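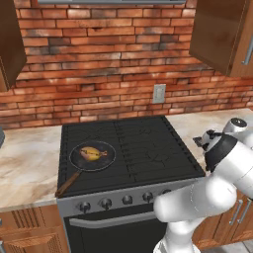

Last modified: October, 4:12 p.m.

SUTMONT — Stellurness will open a second tile and brick showroom in Sutmont in October, the company said. The store, on Rivas Street, takes over a former furniture warehouse and will stock 412 kinds of wall and floor covering, including brick facing for kitchens.

Customers can borrow up to four samples at a time and keep them for two weeks. Orders above $1,000 will be delivered free within the town.

The Civulov branch stays open with its present hours. Trade accounts held there will be valid at both stores, and existing account numbers do not change.

Press questions should be sent to the Stellurness office in Civulov.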